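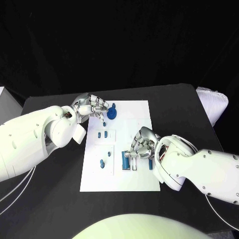 Blue parts on the white sheet, black table underneath.

How do I stop losing small blue parts on a black table?

Posted in Workbench & Small Parts by Marisa Sanna

I have a set of little blue pieces that get sorted and fitted together on a tabletop, and the tabletop is black. Plain black, 72 inches long, bought because it looked serious. Behind it hangs a black curtain, bought for the same reason. You can guess how well a dark blue peg shows up in there at four in the afternoon in January.

My fix so far is a sheet of white paper. Everything blue goes on the paper, including the gear with the raised hub and a peg so tiny I have apologized to it. The white boards live on the sheet too, which has introduced the opposite problem, as I now keep losing those.

It works until something rolls. The cylinder is the worst offender. It gets to the edge of the paper, thinks it over, and leaves. The paper also creeps toward me over the course of a session, so nothing is where I put it after lunch. I tried taping it down with ordinary clear tape, which held beautifully and then took the corners off when I moved it.

I don't want a tray with high sides. I need to reach in low from the left and the right, and I have already knocked one tray onto the floor along with everything it was protecting. I'm also not repainting the table. I know how I sound, but I like the table.

What do people put down that's light colored, stays put, and persuades a small cylinder to remain in the area?

3 replies

benchmouse
Black table, black curtain, dark blue parts. Were you hoping to never see them again? Buy a white table.

ollie_t
I ran the parts desk at a hobby shop called Monti for longer than I planned to, and we had this same trouble with a dark counter. A few things that helped.

Swap the paper for white craft foam, the thin kind sold in big sheets. Small pieces sink into it a hair, enough to discourage rolling, and it grips a smooth table much better than paper does. Get it 2 mm thick. The thicker stuff is bouncy, and a peg dropped on it from any height will go and visit the neighbors.

If you'd rather stay with paper, put a piece of rubbery drawer liner under it, cut an inch smaller than the sheet on every side so it doesn't peek out and collect fluff. For the corners use painter's tape, and peel it back low and slow. Ordinary clear tape is for birthday presents.

Now the cylinder. Stand it on end whenever you aren't using it. I realize this is the sort of advice people resent, but a cylinder on its end has very few ambitions. If it's too skinny to stand, press a small blob of reusable putty onto the sheet and park it there. Fold nothing, build no little walls. I built little walls once and spent the rest of the month catching my sleeve on them.

For your boards, draw around each one with a soft pencil. Then you have an outline waiting for it, and an empty outline is much easier to notice than a missing white thing on a white background. I'd do the same for the gear and the other pieces. It takes ten minutes and makes you look like a person with a system.

One warning. Foam picks up grime from your hands faster than you'd think. Ours went gray in a few weeks and we turned it over, and then it was gray on both sides.

Leltaditz
Agree with most of the above, but go for pale gray or cream if you can find it. Pure white under a bright lamp gives me a headache, and it would give your white boards a fighting chance.

Also, move the lamp. Everyone puts it straight overhead. Set it low and off to one side so each piece throws a shadow, and you'll spot the tiny peg by its shadow well before you spot the peg. Same trick works with a flashlight laid flat on the floor for the ones that already got away. I found a screw that way that I'd been missing since we moved in — plus 300 or so cat hairs.

Marisa Sanna
Thanks, all, even benchmouse. Foam sheet ordered, in cream, and the pencil outlines are going on as soon as it arrives. I tried the flashlight on the floor tonight and found two pegs that don't belong to this set, so if anybody knows what those are from, I'm listening.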